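List: shared-benches
Subject: Re: what do we still have to pay for before the crate cell is ordered?
From: Jeptoo Lyimo
To: shared-benches
Cc: Doaa Badawi; Nassoro Kashindye

Dear all,

Thank you, Doaa, for writing your questions out so clearly, and I'm sorry it took me a good part of the week to get to them. I wanted to go through the quotes with a cup of tea and no meetings, and that kind of hour is hard to find in March. I'm going to answer under your points, and then I have a few things of my own to add at the end, so please bear with me.

Doaa Badawi wrote:
> Hello everyone. Before I sign anything for the bottle crate job I would
> like to understand what we are buying and what we are only hoping for.
>
> 1. The arm quote from Zundum is one line. Does it include the gripper,
> or is that separate, and if separate, has anyone priced it?
> 2. Iqra keeps mentioning a second camera on the wrist. Do we need it in
> the first order or can it wait for next year's money?
> 3. What is the table? I see "platform, mat, fixings" and a number.
> 4. Why can't we do another month in simulation and order later, when we
> know more?
>
> I'm not against any of it. I would just rather ask now than find out in
> the summer that we own an arm and have nothing to bolt it to.
>
> Doaa

1. The gripper

Separate, and yes, it's priced now. I had the same worry as you and called Zundum last week. The arm line covers the arm, the controller and the cable between them, and that's the lot. The two-fingered gripper is 2364 on its own, and the plate that joins it to the wrist is in with it, which I asked twice because the last time we bought a gripper (some of you will remember, it was the blue cabinet year) the plate came as a surprise on a second invoice.

I know 2364 sounds like a lot for something that opens and closes. There's a cheaper one from Prastido and Nassoro did look at it for us. His feeling is that the fingers don't open wide enough to go down over a cap with any room to spare, and we'd be spending our savings on people standing there nudging bottles straight. I trust him on this, he has spent more hours with grippers than the rest of us put together.

2. The wrist camera

I went into this one thinking it could wait, and I've changed my mind, so let me try to explain how that happened.

Iqra sat me down with the simulated cell and we looked at the same job from the wrist and then from above. The wrist picture is very wide, so you get the fingers, a big stretch of the table, and the crates only up at the far side. My first thought was that it was a strange way to look at anything! But what she wanted me to notice was that both fingertips stay in sight with the gap between them open to the table. When the hand is coming down over a cap, that gap is the part you care about, and a camera up on a pole can easily have the arm in its way at just that moment.

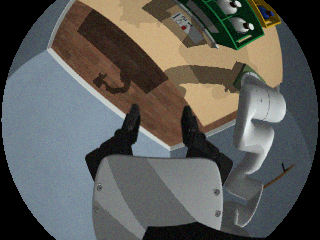 Wrist view in the simulated cell, gripper open, crates at the far side.

The other thing I noticed, and I don't think Iqra had meant to show me this, is how much of the table is covered in shadow. The arm throws big dark shapes over the wood and the mat. I asked whether that would bother the software and she said it might, and that she'd sooner learn about it on the screen than on the bench. So I've put 748 on the sheet for the wrist camera with its mount, and moved the lighting up from "nice to have" to "please". Lighting has no number against it yet. Muthoni, you had a contact at Flarnorine for the diffuse panels, could you ask them for something in writing? Even one panel would help me to plan.

So Doaa, my answer is first order, please. If the money is truly short I would take the extra year of support off the arm before I would take the camera off.

3. The table

This is the line I'm least proud of, so thank you for poking at it. "Platform, mat, fixings" was my shorthand and I should have spelled it out. It's the wooden platform the whole thing stands on, the beige mat that goes over most of it, the square mounting block under the arm, and the rails down by the crates. The number is 3618. The bulk of that is the platform, and the reason it costs what it does is that I asked Yalçınkaya to quote for one that won't shift when the arm swings. They do a lighter version for less, and I'm happy to send the drawing around if anybody wants to compare the two.

Crates are not in the 3618. We have plenty of crates. What we don't have is crates with the dividers still in them, as Muthoni will tell you, and those want to be bought as a small batch all at once so they match. Please don't let anyone "find" some in the back store. A divider that's a little crooked makes no difference to a person putting bottles away, and a great deal of difference to a gripper.

4. Why not stay in simulation a while longer?

I do have a lot of sympathy for this one, and if you had asked me in the fall I would have said the same. The simulation costs us Iqra's time and some electricity, and it has already saved us from two layouts that would have been miserable to work at. One had the arm at the corner of the platform, where it had to stretch for the far row. The other put the crates on opposite sides of the base and the arm spent its whole day going back and forth.

The layout we have settled on has the yellow crate and the green crate side by side on the mat, close to the base, and the arm on the other side of the green one. I like it very much. There is space in front for a person to step up and swap a crate, which was Muthoni's request from the very start, and the card lies out on the mat where it can be got at without reaching between the crates.

What the simulation can't give us is a price for the things that go wrong on a real bench. Caps that stick, a bottle that leans, the mat creeping a little every day. I would like to have the summer for finding those out, and for that the order has to go in soon, as Zundum are quoting 7 weeks for the arm. If we wait another month we'll be unpacking boxes right when half of us are away.

So my suggestion is that we do both. Iqra keeps the simulated cell going while we wait for delivery, and anything that changes there before the platform is cut can still be changed on paper. After the platform is cut, please, no more moving the base!

I've put the overhead one in as well, for anyone who hasn't had a chance to look at the layout. It's much easier to read than my sketch on the whiteboard, and you can see how the base, the crates and the rail sit together. The bottles are the mixed set, a blue, two whites, a green and a red, all in the yellow crate, with the green crate empty. Have a look at the space at the right-hand side where the gripper hangs out over the planks past the mat. Nassoro would like that strip kept free in the real one too, for tool changes, so if you have been eyeing it for a keyboard shelf, I'm sorry.
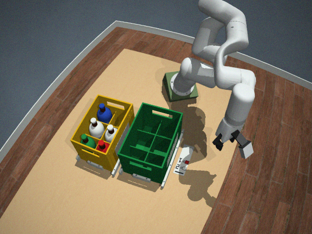
5. What I need from each of you

Doaa: if points 1 to 3 are enough for you, could you approve the arm, the gripper, the camera and the platform as one order? I know you like to split them. The trouble with splitting is that the platform drawing depends on the arm's base, and I've been caught before with one half approved and the other half still in somebody's inbox (mine, that time, I'll admit it).

Nassoro: please look over the gripper quote once more, in particular the cable length. The arm folds back on itself quite tightly at the elbow and I don't want to be buying an extension afterward.

Iqra: could you write half a page on what you would want tested in the first two weeks on the bench? It doesn't have to be tidy. I'd like to attach it to the order so that whoever reads the file next year can tell what we had in mind.

Muthoni: the lighting quote, and a count of the divided crates we would want in the batch. I have been saying "a few" in meetings and that's no use to a supplier.

Two small things while I have you. The training line on the sheet is only for the controller course and it covers two people, so if a third wants to go we need to say so before the order and not after it. And I've left spare fingertip pads off altogether, mostly out of forgetfulness. They're cheap and they do wear, so I'll add a set unless somebody shouts.

I'm at my desk until four most afternoons if anyone would like to go through the sheet together. It's easier side by side than by email, and I've been told my spreadsheets need an interpreter.

Warmly,
Jeptoo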